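Hirnonham Growers list
Subject: Re: Leggy sweet peas, and what to sow them in

Replying to the message copied here, and to a couple of points that came up after it.

> I sowed my sweet peas in the autumn as usual and they are now tall, thin and
> falling over. They are on the bedroom windowsill, which faces south-east. I
> used a seed tray because I had given my root trainers away. Two questions.
> Should I pinch them out now or start again? And if I start again, does it
> matter what they go in? The root trainers cost more than the seed and I do
> not want to buy another set for one row of flowers. I also have a packet of
> Quintela runner beans to start in spring and would like to use the same
> containers if I can.

Pinch them out. Take the growing tip off just above the second or third pair of leaves and they will branch from lower down. It looks harsh but they recover in a couple of weeks. I would not start again unless the stems have gone brown at the base.

The windowsill is the cause. Sweet peas need far less warmth than people give them. Once they are through the compost they should go somewhere cold and bright. An unheated greenhouse is fine, or a cold frame, or the foot of a wall with a sheet of glass leaned over them on bad nights. Mine have stood through hard frosts and looked dreadful at 9 in the morning, flat on the compost, and were upright again by lunch. What kills them here is mice, and after mice, slugs.

If they have been indoors since they came up, do not put them straight out. Give them a week in a porch or an unheated room first.

On containers: the seed tray is too shallow. Sweet peas put down a long root early, and when it meets the bottom of the tray it turns sideways and tangles with the next one. You can still plant them out but you will tear roots separating them. Deep is better than wide. Root trainers are good because they open like a book, but I stopped using mine when the hinges went and I have not replaced them. I use cardboard tubes for some and paper drinks cups for the rest.

The tubes go mouldy. It does no harm to the plants that I have noticed, but it puts people off. They also collapse if you pick them up wet. The cups last longer, because they are lined. The lining also means you must not plant the cup in the ground with the seedling in it. It will still be there next year and the roots will not get through. Cut down one side, peel it away and put the cup in the bin. Our council does not take them with paper.

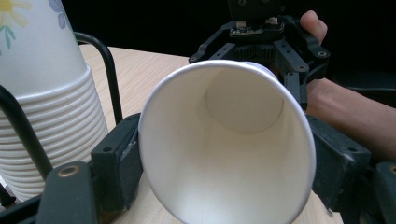
One person replied to me off the list that cups are a false economy, that they go soft at the seam by the time beans are ready to plant, and that a square plastic pot bought once will do 9 years if it is kept out of the sun. I agree about the pots. If you have deep plastic pots already, use those. I was answering for somebody who does not want to buy anything, and for sweet peas sown in autumn I have had cups hold up until planting out provided they stood in a tray and were lifted by the tray. Beans are in them for such a short time that the seam should not matter. If yours are going soft before the beans are ready, I would suspect they are standing in water.

Drainage is what most people get wrong. Make the holes before you fill the cup. I push a skewer up from underneath, 3 times near the edge. A single hole in the middle blocks up. Scissors make a ragged slot which lets the compost out.

For compost I use Prosari multipurpose with a bit of grit mixed in. Last year's bags had a good deal of twig in them so I now put it through a riddle, though for seeds as big as peas and beans you could leave it as it is. Fill to just under the rim, tap it down on the bench, and fill again. One sweet pea to a cup if the cups are small, two if they are tall ones. I do not soak or chip the seed any more. I tried it both ways with the same packet from Rukarik and saw no difference worth the trouble.

Water once after sowing and then leave them alone until something shows. More sweet peas rot than dry out. If you are worried about mice, put the tray up on a shelf, or lay a piece of fine wire mesh over the top and weigh down the corners. Mice will climb a table leg for a sweet pea.

Now the beans. They are a different case and I would not treat the two crops the same way. Runner beans cannot stand any frost and there is nothing to be gained by sowing early. Ours is a cold valley and the last frost usually catches somebody. I sow in the first part of May and plant out at the very start of June. People on the Quintela side of the discussion last spring said it was slower than other runners to get going, and I found the same, but it cropped for longer at the end. It set well even in the dry spell, when my neighbour's white-flowered ones dropped everything.

Sow beans one to a cup, 3 cm down or slightly more, lying on their side if you can be bothered. They do need warmth to come up, so this is where your bedroom windowsill is useful. Move them off it as soon as the first true leaves are open. Harden them off over a week, bringing them in at night if it is clear. A bean that has been chilled sits and sulks, and one sown straight into the ground a fortnight later will overtake it. 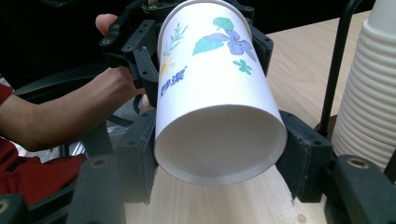
Paper cup printed with leaves and flowers.

Labels. Write on a proper label and push it in at the side, or write on the cup in pencil. Felt pen fades on a sunny sill, and after a month you have a tray of something with no idea which colour it is. I lost track of a whole row of the lavender-coloured ones that way and planted them in with the reds.

For spacing, I set my sweet peas 23 cm apart at the foot of the canes and the beans 30 cm apart. Closer than that and the beans mildew from the bottom in a wet August. Dig in anything that holds water, well before planting if possible. I use old potato compost and whatever is at the bottom of the heap.

To go back to the first question: pinch out now, get them somewhere cool, and move them into something deeper if the roots are showing at the bottom of the tray. Do that with the compost damp and ease each one out with an old fork. If you lose a few, sow some more in March in the cold greenhouse. Spring-sown plants flower a bit later but by July you can hardly tell them apart, and they go on well into September if you keep picking.

I have seed left over from the mixed packet, and some of the dark maroon. If anyone near Hirnonham wants a pinch of either, reply to me and not to the whole list.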